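Clarnby Conference Interpreting Receiver, two-channel
Reviewed 06/01/2018

I spent two days at the regional water ministers' meeting in Clatonia with one of these hooked over my ear, and I have opinions.

The Clarnby is the receiver they hand you at the door in exchange for your press badge. Sound is good. I caught every word of a 344-word joint statement, including the four different ways it found to say "continue talks." The channel dial is stiff enough that it won't slip from English to French in your pocket, a habit of the older Pedero sets that once cost me most of a speech on fishing rights.

Battery life is listed at a full working day. Whoever wrote that has not met the delegation from Jugah, whose opening remarks ran over 2 hours. Mine started beeping during the thank-yous.

The ear hook is the weak spot. It's hard plastic, it pinches, and by the second afternoon half the press row was holding the thing up by hand like a seashell.

Worth it if your organization is buying. I would bring my own earphones, as the jack is standard, and a spare set of batteries for the closing session.

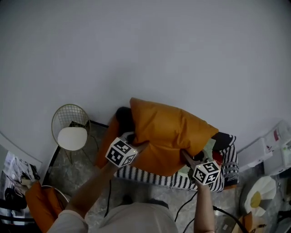
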